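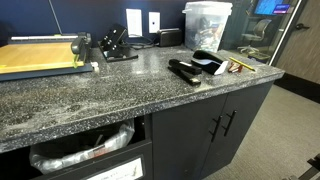
The supply counter at the workshop, with the paper trimmer, the hole punch and two staplers.

Building a Robot Arm's First Parts from Paper

A robot arm is a row of stiff pieces joined by parts that turn. Each stiff piece is called a link. Each turning part is called a joint. Your own arm works the same way: the upper arm is a link, the elbow is a joint, and the forearm is the next link.

At the Staderow shared workshop, builders make a robot arm named Orneo. Its first links are cut from card. Card is cheap, and a link that is the wrong length can be thrown away and cut again. The tools are the ordinary ones you would find in an office.

Cutting the links

A paper trimmer has a flat board and a cutting arm that swings on a hinge. The card is pushed against a straight rail before the arm comes down, so the cut is square to the edge. Scissors can wander. The trimmer cuts the same straight line each time, and this matters when two links have to match.

Orneo's long link is 80 millimeters from hole to hole. The short link is 67 millimeters. An adult works the trimmer. The blade is sharp along its whole length.

Making the joints

A three-hole punch makes three holes with one push, always the same distance apart. Engineers call this repeatable. If you punch two strips and lay one on top of the other, the holes line up. A paper fastener goes through both holes and spreads open at the back. The two strips can now swing, and you have a joint.

A joint should turn easily but not wobble. If the hole is much wider than the fastener, the tip of the arm moves even when the motor stands still. This unwanted movement is called play. Ramesh Rastogi, who designed Orneo's elbow, glued a small card washer on each side to reduce it.

Stiffening

One layer of card bends under a small load. Two layers stapled together bend less. Three layers folded into a box shape bend least of all - the folds do most of the work. Staples go along the middle of the strip, away from the holes. A staple in the wrong place comes out with a staple remover, which has two pairs of points that slide under the wire and lift it.

Marking with a pencil comes before all of this. Draw the center line first, then the holes, then the outline.

Adding a motor

Orneo uses a servo at each joint. A servo is a motor that turns to an angle and holds it. A small computer sends the servo an electrical pulse, and the length of the pulse sets the angle. A pulse of 1,000 microseconds turns Orneo's elbow to its lowest position. Urmila Katiyar found that her elbow servo sat slightly off, and she changed the number in the program to 1,007. Adjusting a number until the machine matches the drawing is called calibration.

Words to know

Link: a stiff piece of a robot arm.
Joint: a place where two links turn.
Play: loose movement in a joint.
Servo: a motor that moves to an angle and holds it.
Calibration: adjusting a machine so that its numbers match its real position.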